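Skurnon Help > Workshop and Home > Automation > Question 3164

Can a single arm clear a table yet, or is it still too early?

Asked by Joscha Pfeiffer on 2025-09-21

I look after the kitchen at a small residential centre in Wornaslow. After each meal the tables need clearing: leftover fruit and vegetables off the plates and into a bin, plates stacked, table wiped. We have 6 tables and it takes one person 40 minutes. A supplier has offered us an arm on an overhead mount and says it "handles food items of any shape". I have no background in this. Is the claim believable, and what should I ask for in a trial?

2 answers

Roswitha Brandes

Partly believable. Split the chore into three and the answer differs for each.

Picking up separate, firm items from a plate is largely solved, provided the lighting is steady and the arm is fixed in relation to the table. Shape matters less than it used to. A long item lying across a plate needs the gripper turned to close over its narrow side, and most current software works that out. A short item standing on its end is easy to grasp and easy to knock over on the approach.

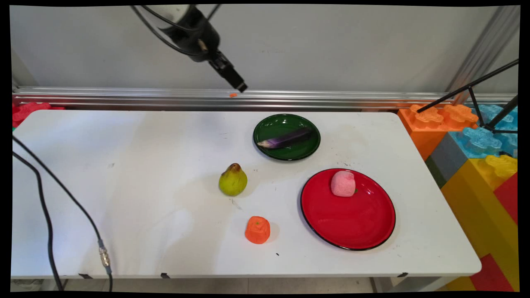 Toy food is the usual stand-in for this sort of test and it flatters the machine. It keeps its shape under pressure and has no juice. A ripe pear bruises at a grip force that a plastic one ignores. Ask for the trial to be repeated with real produce, including something cut.

Stacking the plates is harder. A flat plate on a flat table gives a two-finger gripper very little to get under. Glossy plates also throw reflections that upset some depth cameras. Systems I have seen either slide the plate to the table edge first or use suction, and suction fails on a greasy surface.

Wiping is possible but slow, and checking that the table is clean is a separate problem. Small specks and scuffs look much the same to a camera, so the arm either goes over the scuffs for ever or leaves the crumbs.

For the trial, I would ask for:
- 5 consecutive runs with no one touching the table between picks
- items placed by your staff, on plates and directly on the table
- a written count of drops and of human interventions
- total time per table, including recovery after a drop

We ran a trial like this at Gerlach in February. Picking was acceptable, plates were not – we kept the arm for sorting and cleared the plates by hand.

Guest

Don't bother, a trolley and a second person is cheaper. Also check who pays for moving it between tables, the quote we had from Ullirum covered one table only.

Related questions
Gripper pads for wet produce: silicone or foam?
How long should a supplier trial last?
Overhead or side mounting for a fixed arm
Dishwasher loading by machine, current state

Contact | Copyright Skurnon Help | Back to top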